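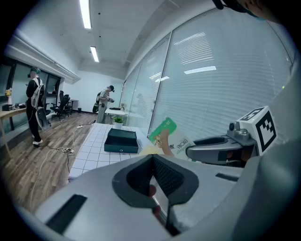 White tile table, teal box, the green and white packet. Plant stays.

02/01/2021

Quick one, I have to be out the door soon and I still haven't eaten.

So the table. The long one with the white tiles. I said back in October I was going to get it clear and keep it clear, and then I put one bag down on it, and you know how that goes. One bag turns into the mail, the mail turns into a pile, the pile gets a sweater on top. By New Year's you could not have set down a cup of coffee.

Anyway. Did most of it this week. Rules were simple - everything comes off, then things have to earn their way back on. Two things have so far. The teal box and the little plant in the white pot. That's the list.

The box first, people always ask about the box. It's a dark teal, small metal latch on the front, lid that I never close all the way. Came from Rotby, the secondhand place by the bus depot, and I paid too much for it probably. It was meant for letters. It has never held a letter. Right now it's where packets go - snacks, tea, seeds, anything in a wrapper that slides around and ends up under something else. I used to have a drawer for that but the drawer is a whole other post. (The drawer is bad.)

The green and white packet has been a bit of a problem. There's a cartoon character on the green part and Chinese writing on the white part, and a 28 on it that I can't tell you anything about, I don't read Chinese. Nokuthula Zwane gave me a bag of odds and ends when she moved to her new place and it was in there. I keep picking it up and putting it down in a different spot. It goes in the box. Decision made. Nokuthula if you're reading this please text me and tell me what it is before I do something dumb with it.

OK, tiles. If you are thinking about a tile top table, here is what I know after 2 years with one. The tiles are great. Wipe and done. Hot pan, fine. The grout is where your life goes. Gray grout was the right call, white would have been a nightmare, but crumbs still sit in the lines and coffee gets in there. I do it with an old toothbrush and baking soda mixed up with a little water, leave it for the length of a phone call, scrub, wipe with a damp cloth, then a dry one. Do not use vinegar on grout, I did that the first winter and it went kind of chalky in one corner. My aunt says it looks the same as always. It does not.

Also you can't write on it. Everything you write on a tile table looks like you wrote it on a train. Put a magazine under the paper.

The desk by the wall got done too, sort of. Light wood, shows every ring, so I am strict about that one. Little yellow flowers down at the far end and I'd like it to stay that way, but there's always a few dark bits and peices that drift over there. Chargers, a glasses case, whatever. I got a tray from Wolska for the small stuff and then the tray filled up so now I have a full tray. Still looking for something with a lid that isn't ugly. If you've seen one let me know.

Things that left the house:

- 1000 piece puzzle, never opened, lighthouse, went to the Ngubane family downstairs
- 200 paper napkins from a party that didn't happen, gave them to the school bake sale
- a lamp with no plug
- so many takeout menus
- the sweater (it wasn't even mine??)

Things that did not leave and should have: the Rerkden catalogs. I know. I know! They're from before they changed the covers and I like looking at the kitchens. They are on top of the fridge now so technically not on the table.

The plant is doing ok, thanks to everyone who wrote about the watering. I was giving it too much. Now I stick a finger in the dirt and if it's still damp I leave it alone. New leaf last week, tiny. I wanted to move it nearer the window but then it's in the way of everybody walking through, so it stays on the table and I turn the pot a little when I remeber.

Next up is the drawer, or maybe the shelf over the sink, depends how brave I feel. Someone asked in the comments what I line shelves with - wallpaper ends, cut a bit short, no glue. Will take the measurements tonight and post them.

Ok bus. Going.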